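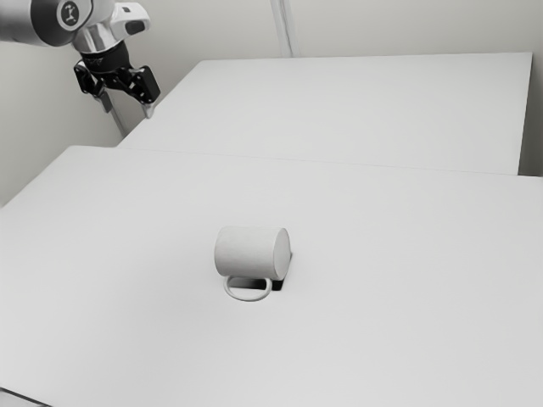

One white mug, two white tables. That's the mood for this thread.

Lalit Dhillon
I gave up my second cup of coffee in November and a few of you asked how it went, so I'm going to tell you, and I'm going to take my time doing it (you know me by now). 1/11

Some background. I used to have one big mug when I got up and another one mid-afternoon, and then I'd lie in bed at midnight planning conversations with people I haven't seen since high school. My wife slept right through it. I was very jealous of my wife. 2/11

So the afternoon cup went. I gave myself 21 days, no cheating, and wrote it on the calendar in the kitchen so the kids could hold me to it. They took the job seriously! My youngest smelled my breath twice. 3/11

The first week was rough, I won't lie to you. Headache every day by four, and I was short with a very nice man at the hardware store who only wanted to sell me the right size of hinge. I went back later and said sorry. 4/11

What helped most was having something else hot to hold. I tried a roasted barley drink from Rana, the little grocery by the bus station, and it's lovely, kind of toasty and a bit sweet. 353 grams in a bag and it lasts us more than a month. 5/11

My mother says she drank barley tea her whole childhood and can't believe I paid money to find out about it. She has since asked me to pick her up a bag. 6/11

How I make it: two heaped spoons in a small pot, a mug and a half of water, let it bubble gently for five minutes, then strain. A splash of milk if you like. Cardamom if you're feeling fancy, and I usually am. 7/11

Sleep came back slowly. Somewhere in the third week I put my book down on my chest and the next thing I knew it was morning and the lamp was still on. I was so happy I told the mail carrier. 8/11

I still have my morning coffee and I'm keeping it, thank you. It's the Daner dark roast, and I make it in the same dented pot I've had since my first apartment. Please don't write to me about the pot. 9/11

A few people asked about decaf. I tried it for a couple of days and it just made me want the other kind, but my sister swears by it, so go ahead and see how you do. 10/11

If you've got a favorite hot drink for the afternoon, send it my way. I've already been told about rooibos (three times, same cousin) and I'm getting some this weekend. 11/11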